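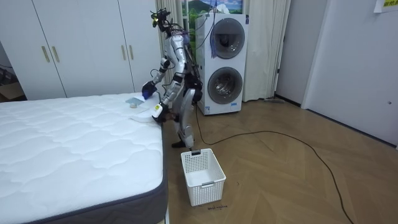
## The day the left hand wouldn't let go

October, late, tea going cold beside me.

What a day! I have to get this down before I sleep because I think we finally have the thing by the tail, and if I wait until breakfast I'll forget half the order it happened in.

So, the job was the bed job again. Humanoid at the side of the mattress, bend at the waist, left hand down on the top, right hand on the corner of the white cloth, lift, laundry basket on the floor by its feet. I love this one. I've watched it so many times and I still get a little jump in my stomach when it leans out over the edge like somebody's aunt changing the guest room.

The first 11 runs of the morning were lovely. Then on the next one the blue gripper went down onto the mattress and stayed down. The right hand did its part, got the cloth, started to lift, and the left just kept pressing. The torso tried to straighten up for the next step and couldn't, so it pulled against its own hand. You could hear the waist motor change its note - a sort of rising hum I've never liked - and I hit the stop.

It froze exactly where it was, bent over, and that was the second problem. With the power cut to the arms it doesn't stand up again on its own. It leans. We had two people ready to take the weight at the shoulders and that is the only reason I'm writing a cheerful entry and not a grim one. I'd always thought of the stop button as the end of the trouble. Today it was more like the middle of it.

## What I thought it was

My first guess was the quilting. The top is all wavy stitching and soft padding, and I was sure the fingers had snagged a thread. I went over the spot with my own fingertips and a flashlight. Nothing, not a pulled stitch anywhere.

Second guess was the cable at the back of the shoulder, since it does like to wander when the robot bends. We wiggled it, taped it, ran the arm through its range. Fine!

Then lunch (cold noodles, very good), and then the log, which I should have opened first. I know, I know. I write that in here every time.

## What it was

The pressure reading from the left hand had stopped changing. It wasn't zero and it wasn't wild, it was just the same number, 286, line after line after line. I scrolled and scrolled. There were 1,778 lines of it, all the same, right up to the moment I hit the stop. The Flumix controller was asking "have I touched the mattress yet?" and the sensor kept handing back an old answer from before contact. So of course it kept pushing. It thought it was still on its way down.

And the part that had me out of my chair: the warning for a stuck sensor exists. It's in there! It only looks for a missing reading, though, and a frozen one sails right through. A number came in every time, so the check was perfectly happy.

I put in a new rule this afternoon. If the hand is moving and the reading hasn't budged at all for around half a second, the arm goes soft and the robot backs out slowly to standing before anything gets cut. We tried it with the reading frozen on purpose, 7 times, starting with the hand well above the mattress and working lower. Every time it let go and stood itself up. I may have clapped.

## Still to do

- Find out why the reading froze in the first place. My fix catches it, it doesn't cure it. Economou is the one who makes the hand, so write to them with the log.
- Same test on the right hand. It's a different hand with different fingers and I haven't tried a thing on it.
- Put "two people at the shoulders" on the start sheet in big letters. It was a habit up to now. I want it written.
- Ask Dernanska whether the Mirano build has the same check. If they're using ours, they have the same hole.
- Move the loose cable on the floor. I stepped over it a dozen times running for the stop button, and one of these days I won't.

I asked for one more clean run before we shut down and was told to go home. Fair enough. My shoulders hurt from holding up a robot and I keep grinning at the wall. First thing tomorrow, right hand, coffee, and the log open BEFORE I touch anything with a flashlight.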